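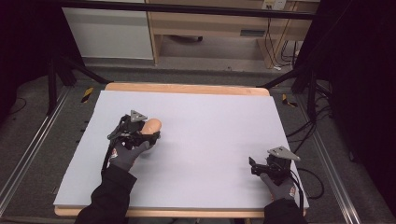 Why were the grip recordings stopped in February?
Because the jaw position logged for the left hand-held gripper didn't match where the jaws were. The log said closed when they were holding something, and said holding when they were shut on nothing. With an egg-shaped object clamped in the left gripper and the right one open and empty, the two readings ought to be far apart. In the bad files they were almost the same. We had 800 recordings marked as good before anyone compared them with the video.

Who noticed?
Braulio Cortés, while looking for something else. The automatic check had passed every file. It only asked whether a number was present, and a number was always present. I would be wary of any page that tells you a data set has been "validated" without saying against what.

Was it the cable?
That was the first answer we were given, and I still don't fully believe it. Each gripper has a cable running back from the hand, and the left one does get pulled when the wearer reaches for the far side of the board. Macario Olvera swapped it for a new one. The fault went away for two days and came back. A bad cable may have made things worse, but it doesn't explain a reading that drifts slowly over an hour.

So what was it?
Our best guess is the zero point. Gorkero, the logging program, takes its zero when it starts up and trusts it until it is closed. If the jaws are a little open at that moment, everything after is wrong by the same amount. That covers the files that were wrong from the first second. It does not cover the drift, and the note from Erketti saying the update "resolves position issues" doesn't mention drift at all. We asked which issues. The reply sent us back to the note.

Is anybody at risk of being hurt?
Not from the reading itself. The jaws are worked by hand and there is no motor in them. The trouble would start further down the line, if a powered arm learned its grip from these files and closed harder than it should. The arm at Ollonness was never given them. We checked the transfer list twice, and I'd still like to see a lock on that folder in place of a promise.

What about the loose cables on the floor?
Fair question, and it was raised separately. There are cables lying between the right-hand stand and the rail, and people walk there. The striped markers by the far corners of the table warn you about the markers. They do nothing for your feet. Cable covers are on order – they have been on order before.

Can the old recordings be repaired?
Some of them, maybe. Robles, the repair script, works out the jaw opening from the video and writes it over the logged value. It does well on plain, solid shapes seen from the side and badly when a glove hides the tips. Anything it has touched is kept apart and labelled. Please don't mix the two sets because the graphs look alike.

I have files from that time. What should I do?
Keep them, but don't train on them. Send the file names to Macario and wait for a yes or no on each one. Silence is not a yes.

What has changed since?
There is now a 3 mm test block, gripped at the start and end of every session, with both readings written down by a person. If they disagree, the session is thrown out. We also restart Gorkero at each break, with the jaws fully shut.

Is it fixed?
The left gripper has behaved since the restarts began. It behaved after the cable swap as well, so I'm leaving this page up.

Last changed December 16, 2025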